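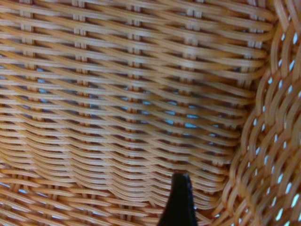 Dye bench, 23 March 2025

Walnut bath no. 2. Husks from Florirside, soaked overnight, strained twice thru muslin. Still gritty. Brought up to 60 and held there 90 min, lid on. Smelled like a wet barn.

Willow test bundles in, weighted down with the Cutus tile. The butts took color quick, tips hardly at all. Same as last time. Longer soak first? Try it.

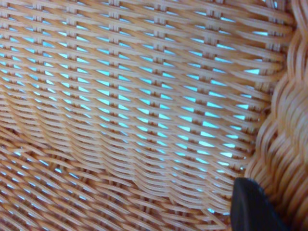
Wicker wall, close up. Light tan to orange-brown.

Alum: 100 g in the small pot, none in the big one. Could not tell the two bundles apart by evening, so maybe skip the alum for walnut. Keep the tags on this time!! Lost two in the rinse.

Madder from Eglītis came in, 425 g, ground finer than the Festetti lot. Have not opened it. Needs to go in a jar, the bag is split at the corner. 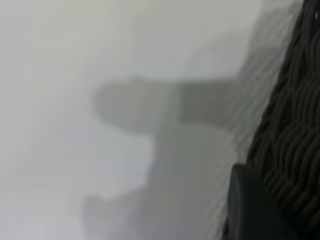

Rinse water ran brown for ages. Gave up and left the bundles in the sink, plug out. Check tomorow before anybody needs the sink.

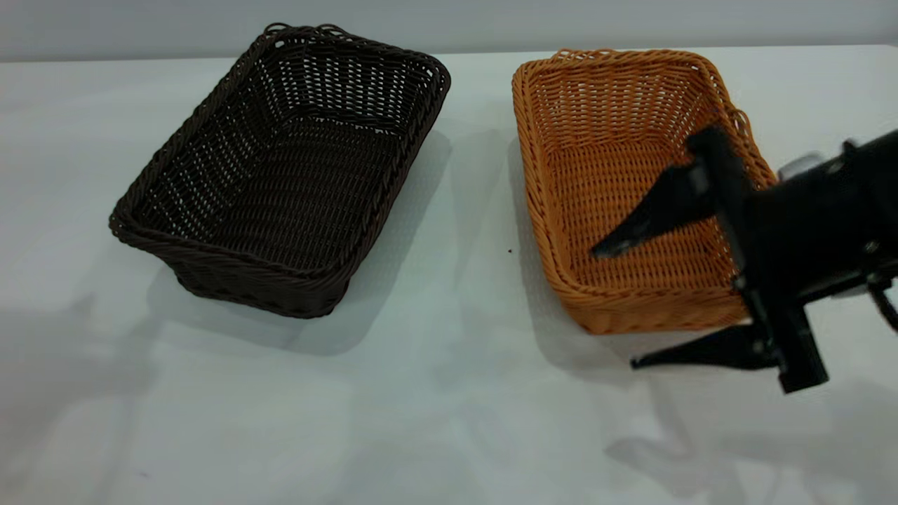 Onion skins next, if there are enough. Red ones separate from yellow, please, the sack by the door is all mixed up again. Scale is reading heavy, zero it every time. Gloves nearly out, large only.

Not yet: lightfast strips, second dip, write up bath no. 1.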